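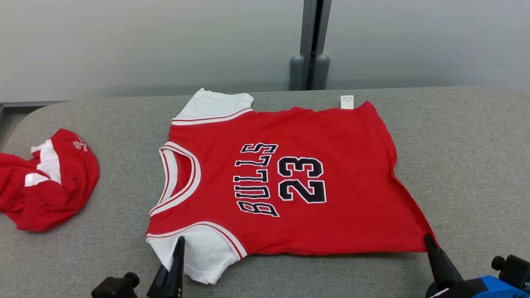 The red kit on the folding table, shirt flat and shorts waiting their turn.

Laundry school, week four

Anyone who has walked past the Rusu bench lately will have noticed a grown adult moving two small handles through the air with the concentration of a bomb disposal officer. The subject of all this care is a Bulls shirt, number 23, with white sleeves. The goal is to get it folded.

Oleksandra Kobzar runs the folding sessions, and her method is simple to explain and miserable to do. You sit at the controls, you move the handles, and the two arms on the table copy you while everything gets recorded. Do that 200 times and you have a set of demonstrations that the Gidier software can learn from. Do it 200 times and you also have opinions about sleeves.

The agreed fold is sleeves in, hem up to the neckline, then in half. It took a meeting to agree on this. Wim Mulder folds his shirts in thirds at home and wished that to be minuted, so consider it minuted. The trouble with letting everyone fold their own way is that the software learns a bit of each, and last month it produced something we can only call a parcel.

A few things the new operators have learned the slow way. Grip the hem, never the print, where the fingers tend to skid. Don't drag the shirt to straighten it, lift and lay it down again. If a fold goes wrong, carry on and fix it with the arms, since a recording with a decent recovery in it is worth having. Reaching over and patting the thing flat with your own hand is not a recovery. Faisal Ansari has been spoken to.

The handles give no feeling of force whatsoever, so you judge your grip by eye, and for the first hour everybody squeezes far too hard. Pieter Van Wijk maintains that it's like buttoning a coat with someone else's mittens on. He also holds the bench record for clean folds in one sitting, so perhaps he owns the coat.

The shorts come next. Oleksandra has put them off twice on the grounds that shorts have two legs and no obvious front once they've been dropped in a heap. Until the fold is settled, please leave them off the schedule and don't improvise.

We need 2 more operators for the Wednesday sessions, which start at 4 and run until people get short with each other. No experience needed, and being bad at folding at home is no obstacle. Put your name on the sheet by the Rusu bench or tell Oleksandra. Long sleeves arrive in December and we would like to have some sign-ups before word gets out.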